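Shoe Liners and Inserts: Frequently Asked Questions
Osimby Footwear Supply, Trombridge

Last updated 2018-04-02

What do you sell?

We supply the inner parts of shoes and boots to repair shops, small makers and people who fix their own. Most of the range is black. Outsoles, heels and laces are not part of it, and we don't sell finished shoes.

Who orders from you?

Mostly cobblers and small workshops. We also get orders from theater wardrobe departments and riding schools, and a fair number from people with one good pair of boots they want to keep going. There is no trade account to open and no minimum order for stock sizes.

How do I find my size?

Take the old liner out and measure the inside length from heel to toe along the bottom. Do not go by the number stamped on the shoe. Makers size differently, and an old shoe has often stretched. If the liner has already fallen apart, trace the inside of the shoe on paper as well as you can and send us the tracing with your order number.

If you fall between two sizes, order the larger one. It can be trimmed.

Can I buy a single piece?

Yes, for stock sizes. If only the left one has worn out, order only the left. Please say which foot when you order. We get a lot of orders that leave this out, and they wait until we hear back from you.

What about made-to-order shapes?

The minimum is 100 pieces per shape and size. From 125 pieces up we don't charge for the pattern. We need either an old piece or a paper pattern to work from. Photos are not enough.

How many patterns do you keep?

We have 1,467 patterns on file, and 767 of those are kept as stock. The rest can be made again under the made-to-order terms above. If you have bought from us before, the pattern number is on your old invoice and also on the bag label.

What is the difference between the Rajput and the Skerar?

Rajput is our lower line, meant for everyday shoes. Skerar is the taller one and goes up past the ankle. They are cut on different patterns, so a Rajput can't be built up into a Skerar, and cutting down a Skerar leaves you with a raw edge at the top. Prices for both are on the order form.

My liner arrived bent. Is it faulty?

Probably not. Pieces can get pressed in the box, more so in cold weather. Take it out of the bag, stand it up at room temperature overnight and look at it again in the morning. If there is still a hard crease across the heel, send it back.

Don't use a hair dryer or put it on a radiator - too much heat spoils the shape for good.

How should I store spares?

Lay them out with space between them, or box them in one layer. Keep them away from direct sun. Don't push one inside another to save room, and don't put anything heavy on top.

Can they be washed?

Wipe them with a damp cloth and let them dry away from heat. No washing machine and no dryer.

How long does an order take?

Stock orders leave Trombridge within three working days. Made-to-order takes four to six weeks, longer in December. We will email you when the box goes out.

Can I return something?

Unused pieces can come back within 30 days. Trimmed or glued pieces can't, so try the fit before you reach for the scissors. Put a copy of the invoice in the box. Return postage is yours to pay unless we sent the wrong thing.

What do the pieces look like before they go into a shoe?

They are plain and black, and they hold the shape of a shoe without one around them. There are several on the yellow table in both photos.

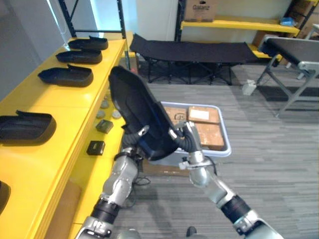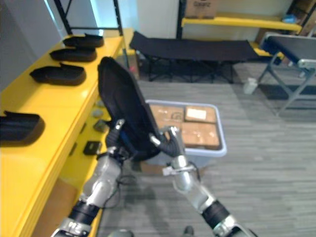 Comments on this page

Parveen Warraich: The overnight tip worked for me on one of two. The other still had the crease at the heel, so it's going back. Could you add something about glue? I used contact cement on the last pair and it came through at the toe. Also, the order form only lets me pick "pair" when I want a single left, so I put it in the notes box and hope that's all right.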